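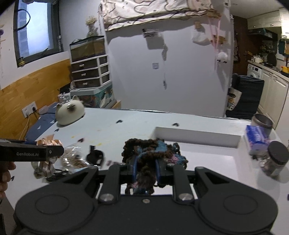
Crocheted piece in dark brown, blue and pink, with a clear bag of snacks on a white table.

Section 10. Setting Up Duplicate Content Checks

Nurard compares each page on your site with the other pages you publish and with copies found elsewhere on the web. The results help you decide which version of a page should be offered to search engines. This section covers the first check and the settings that control it. Instructions for submitting removal requests are given in the Erkix Connector Guide.

Before you begin

You will need an account with the Site Owner or Editor role. Your site must be verified, and its sitemap must be reachable without a password. If your pages are published through Erkix, turn off scheduled publishing until the first check is complete.

10.1 Add your site

1. Sign in to Nurard and open Sites.
2. Select Add Site and enter the full address, including any language folder.
3. Choose the sitemap you wish to use. If more than one is listed, select the one that contains your articles.
4. Select Read Sitemap. The number of pages found is displayed beside the site name.
5. Compare this number with your own records, then select Confirm.

Note: A single check can include up to 1000 pages. Larger sites must be divided by folder, and each folder must be saved as a separate check.

10.2 Set the match level

The match level is the share of a page's text that must also appear on another page before Nurard reports it. The default is 92 percent.

1. Open the Checks tab and select New Check.
2. Enter a name for the check.
3. Under Match Level, keep the default or enter a new value.
4. Under Ignore, mark any text that repeats across your site, such as author notes, legal notices and navigation menus.
5. Select Save.

Lower values report more pages, including many that share only a product summary or a quotation. Sites that carry syndicated articles should keep the default for the first check and review the results before changing it.

Caution: Text marked under Ignore is left out of every later check as well. Do not mark the body of an article.

10.3 Run the check and review results

1. Select Run Now. You may close the browser window while the check is in progress.
2. When the status changes to Ready, open the report.
3. For each pair of pages, choose Keep Both, Prefer First or Prefer Second.
4. Select Apply to write the preferred address into the page header.

Nurard does not delete pages. A page that is not preferred remains available to visitors – only the address offered to search engines is changed.

Caution: Apply cannot be undone from the report screen. To restore the earlier settings, open History and select the entry made before the change.

10.4 Sites using the Mạch or Midus templates

Both templates write their own preferred address. If this feature is left on, each page will carry 2 addresses and search engines may disregard both. Open the template settings, clear the box labeled Automatic Address, and save before you select Apply in Nurard.

Midus users must also clear the page cache. The template continues to serve the earlier header until this is done.

Section last revised Feb 8, 2026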